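Offene Werkstatt Sillitz verdoppelt ihre Fläche

Neue Räume in der ehemaligen Berchtold-Halle – Kurse starten im September

Sillitz. Mehr Tische, mehr Licht und endlich Platz für alle, die bisher auf der Warteliste standen: Die Offene Werkstatt Sillitz zieht in die ehemalige Berchtold-Halle und öffnet dort im September ihre Türen. Auf 600 Quadratmetern können Menschen aus der ganzen Region künftig nähen, drucken, löten, reparieren und tüfteln.

»Wir freuen uns riesig! In den alten Räumen haben wir uns beim Zuschneiden gegenseitig die Ellbogen in die Rippen gestoßen«, sagt Werkstattleiterin Flurina Fuchs. »Jetzt bekommt jeder Bereich seine eigene Ecke, und wer abends nach der Arbeit noch zwei Stunden an seinem Projekt sitzen will, findet auch einen Stuhl.«

Die Nachfrage ist groß. Im vergangenen Jahr zählte die Werkstatt 1.542 Besuche, 136 Menschen besitzen inzwischen einen Jahresausweis. Besonders gefragt waren die Reparaturabende und die Einführungen in den 3D-Druck, die künftig auch am Vormittag angeboten werden.
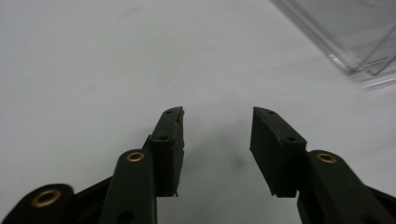
Helle Tischflächen bieten Platz für eigene Projekte. Foto: Offene Werkstatt Sillitz

Neu im Programm ist die Reihe »Undwood«, in der Teilnehmende aus alten Möbeln neue bauen. Geleitet wird sie von der Tischlerin Imani Simiyu, die schon am vorherigen Standort mehrere Kurse gegeben hat. »Ein ausrangierter Schrank steckt voller guter Bretter – man muss nur Lust haben, ihn auseinanderzunehmen«, so Simiyu. Vorkenntnisse sind nicht nötig, Werkzeug ist vorhanden.

Zur Eröffnung gibt es Vorführungen, Kaffee und Kuchen sowie ein Mitmachprogramm für Kinder. Der Eintritt ist frei. Einzelne Werkstattabende kosten danach 4 Euro, Material wird nach Verbrauch berechnet. Die Anmeldung für die Herbstkurse ist ab Juli am Empfang der Werkstatt möglich.

Pressekontakt: Flurina Fuchs, Offene Werkstatt Sillitz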